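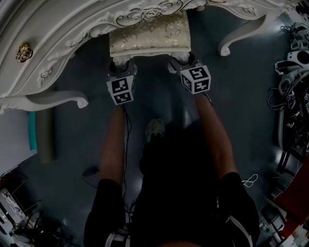
2 min read

I finally got the hydraulic oil changed on the old Jemal loader, a job I'd been putting off since September. The pump had started to whine on cold mornings and the boom was slow to lift until it had run for a good 14 minutes, so I knew the stuff in there was tired (it came out the colour of strong tea, yuck).

Safta Lazăr over at Hotlow put me onto Desell, a thinner grade than I'd been buying, and I've got to say I'm impressed! The loader is at 2232 hours now and it lifts straight away, even before the sun's on the shed. I swapped the filter while I was under there and gave the breather cap a good clean, then ran every ram out and back a few times to push the air through. Check your level again after that, mine had dropped a fair bit. 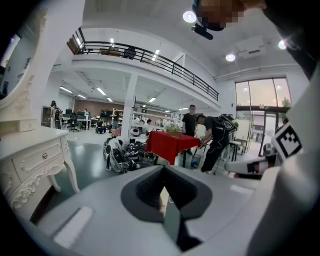 Can you top up the old oil with the new grade? Only if both labels list the same spec, and even then I'd drain the lot and start fresh.

Used oil can go to the depot behind Pluswood, by the way – they take up to four drums at a time, lids on tight please. Next issue I'll get into greasing the pins, and I'm still after a decent grease gun if anybody has a spare one sitting about.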